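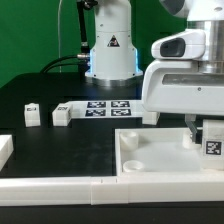
Gunhild Ásgeirsdóttir wanted to know why Tenance refuses to plan when a single tag drops out, given that the pose was fine one cycle earlier. The planner does not reuse old poses. Set hold_last to 5 cycles if your fixtures are bolted down; leave it at 0 for anything an arm can knock.

Can both arms share one planning scene?
Yes. Each arm needs its own namespace, and the base-to-base transform must be loaded before either controller starts.

Does every object need a fiducial?
No. Plates, blocks and trays are usually tagged. Cups are matched by shape inside the tray region, so the tray pose has to be valid first.

What does error 3647 mean?
The inverse kinematics solver ran past its 200 ms limit. Widen the grasp tolerance or move the approach point – raising the limit seldom helps.

Is the Mudar calibration format still read?
Up to build 1811. Later builds need the converter in the tools folder.

Where are logs kept?
In the run directory, one file per arm. Times are in the controller clock.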